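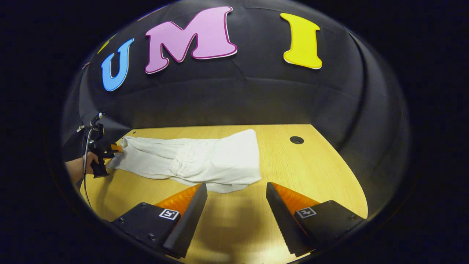

Cold water or hot for white cotton shirts?

gristmill_pete
I have 5 white cotton shirts and they are all turning the color of weak tea. Washed hot every time, the way my mother did it. My new Hestow washer came with a booklet that says cold is fine for everything. I don't trust a booklet. What are people doing?

lintandregret
Cold. I switched in April and haven't noticed a difference, except that the collars stopped shrinking. Either that or my neck gave up first.

Bobbin_Hill
Hard disagree. Cold water is fine for shirts you wear to sit in a chair. If you sweat, body oil stays in the cloth and goes yellow in the drawer. Hot wash, real detergent, full dose.

gristmill_pete
I've been doing hot wash, real detergent, full dose. See weak tea, first post.

Bobbin_Hill
How full is the drum?

gristmill_pete
Define full.

Bobbin_Hill
Well, there you go.

old_spin_cycle
Is your water hard? Mine is, and detergent leaves a gray film on everything no matter the temperature. I use Molta softening powder, one scoop in the drum. It smells like a dentist's waiting room but the shirts came back.

lintandregret
I tried Molta. $249 worth of washer repair later I use vinegar.

old_spin_cycle
The powder did not break your washer.

lintandregret
It was there when it happened.

quietcuffs
Stop using chlorine bleach if you are. On anything with stretch in it, bleach makes the yellow worse. Oxygen bleach, warm water, soak overnight, wash in the morning. Line dry in the sun if you have a yard and neighbors who mind their business.

gristmill_pete
I have been using chlorine bleach. Quite a lot of it. One of the shirts is 3% something stretchy, I just looked.

Bobbin_Hill
I'd still wash hot after the soak.

quietcuffs
Warm.

Bobbin_Hill
Hot.

gristmill_pete
OK, soaked all of them overnight in the tub. Collars are better, armpits are a lighter tea. The stretchy one is the same as before and will now be for painting the garage. Going to do a second round, with half as many shirts in the drum, warm.

Bobbin_Hill
Let us know when you get to hot.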